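Pleltero

Pleltero is an open-source client for encrypted group messaging. It was started by Shabani Nyanda, who wrote the first desktop version, and is now maintained with Jabari Rashidi. Version 3 was released on 7 November 2022.

Architecture

Accounts are held on independent servers that exchange messages with one another. The server software, Zeman, stores only encrypted message bodies, but it can read room membership and delivery times. A room may have up to 153 members. Larger rooms were allowed in early releases – the limit was added after key exchange became slow on older phones.

Keys are kept on the user's device. A new device is approved by comparing a code of 22 characters with one that is already signed in. Users who lose all their devices need a recovery file to read old messages.

Clients

The desktop client runs on Linux and Windows. A mobile client, Domen, shares most of its code but has no room administration tools. The interface has been translated into 9 languages.

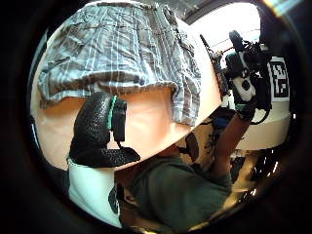 Attachments are encrypted separately from the message text, and each can carry a short description for screen readers. The description is typed by the sender and is encrypted as well. A picture like the one shown might be sent with the words "gray and blue plaid, folded, hanging over a pale board", and Zeman would store neither the picture nor the wording in readable form. Search works on descriptions only after they have been decrypted on the device, so a search for "plaid" is never passed to the server.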